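Sorting the Charger Drawer

The owner of Semeniuk, a small electronics resale shop in Clutbridge, does most of her sorting on a reddish-brown wooden table with a shiny finish. The shop takes in chargers, cords and power adapters that people have stopped using, and sells the good ones again. She has been doing it for three years. Before that she managed the returns desk at a furniture outlet, where she says she learned to open a box without ruining it.

We talked in the back of the shop on a slow afternoon in April. I had brought a shopping bag of my own cords, and she went through it while she answered questions.

The shop takes in almost 200 pieces a month. Most come in bags like mine. People find a drawer they haven't opened in years, or they clear out a parent's house, and they don't want to throw out something that might still work.

"They always ask me what it goes to," she said. "I don't know what it goes to. I can tell you what it puts out, if the print is still there. That's a different question."

The print is the first thing she looks at. A power adapter should have its input and output written on it somewhere, usually in gray letters that are hard to read even when new. She uses a desk lamp and tilts the piece until the letters show. If she can't read the output, the piece goes in the recycling tub, however good it looks.

"I had a man argue with me over that. He said it had worked fine on his radio. Maybe it did. I'm not going to sell it to somebody who plugs it into something else."

Next come the prongs. She runs a thumb over them, checks that they're straight, and tries to wiggle them. A prong that moves in its base means the adapter is done. Slightly bent ones get set aside. She does not straighten them.

"You can bend it back and it'll look right. But you've worked the metal, and you can't see what's happened inside. I leave it alone."

Then she looks at the ports. Lint is the usual problem, especially in adapters that have ridden around in the bottom of a purse. She picks it out with a wooden toothpick, with nothing plugged in. She used to use a sewing needle and gave that up after she scratched the inside of a port on a customer's own charger and had to replace it.

I asked about the colors. Her shelves have more green and pink on them than I expected.

"White and black I could fill a truck with. The colored ones sell faster. Kids like them, and people in shared houses like them, because nobody can say it's theirs by mistake. A light green one will be gone by the weekend." She had a pale mint cube with two ports on top and a darker band of green near the prongs, and she said that was the kind she meant. She would take a whole case of those if anyone had one to sell.

Cleaning is simple. She wipes the case with a cloth that is barely damp and lets it sit overnight. Stickers come off with a little cooking oil and a fingernail. She won't use anything stronger on colored plastic after a bottle of cleaner took the shine off a batch of blue ones. Those went into a bargain bin and were there for months.

Testing comes last. She plugs each piece into a switched outlet strip, runs it with a small meter made by Faser, and leaves it under load for 35 minutes. She holds the back of her hand near it partway through. Warm is normal. If it is too hot to keep a finger on, or if it hums or smells, she shuts off the strip and it goes in the tub.

"I write the reading on masking tape and stick it on the side. Then when somebody buys it I peel the tape off and put it on the receipt. It took me a while to come up with that. I used to keep a notebook, and I was forever matching the wrong line to the wrong plug."

The table came up more often than I thought it would. It was sold to her as a dining table by Brinitz, a secondhand place across the river that has since closed. She bought it for the price and because it fit through the back door with the legs off. The swirls in the grain bother some people, she said, because small screws disappear against them. Pale things show up well.

"So does every crumb. You set one box down and there's white all over it. I wipe the table at lunch and again at closing, and in between I just live with it."

She is strict about one thing on the table, which is metal. Loose staples and paper clips stay off it. She found a staple lodged inside a port once, and after that she moved the stapler to the front counter. Drinks stay at the front too.

I asked what people at home should do with their own drawer. She said to start by taking everything out and putting it where you can see it, and to do it in daylight. Pair up what you can. Put a bit of tape on each piece that belongs to a device you still own and write the name of the device on it. Whatever is left without tape gets one more look, and then it goes.

"People get stuck at that part. They put it all back. I tell them to keep three spares and bring me the rest. If you ever need a fourth, I've got a wall of them."

Cords are a separate matter. She coils them loosely, about as wide as her hand, and ties them with a strip of cloth. Rubber bands dry out and stick to the jacket. She doesn't wrap a cord around its adapter, and when one comes in wrapped that way she checks the spot where it leaves the case, where the covering tends to crack first.

My own bag did not do well. She kept a black adapter and a long cord, handed me back a charger for a camera I had forgotten I owned, and put the remainder in the tub. The camera charger was fine, she said, but I should look for the camera before I gave it away.

She would like more shelf space, and she would like the town to put a recycling tub in the library so the dead ones don't all come through her door. She has asked twice. For now she drives the tub out to the county drop-off herself when it gets too heavy to slide across the floor.

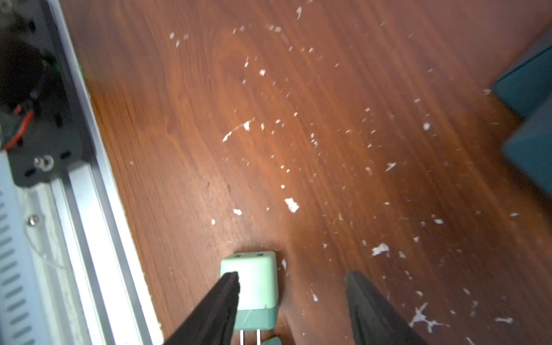
The shop takes drop-offs at the back door until five. She asks that people take the batteries out of anything that has them and bag those separately, and leave the cords untied if they are already in a knot. She would sooner undo it herself.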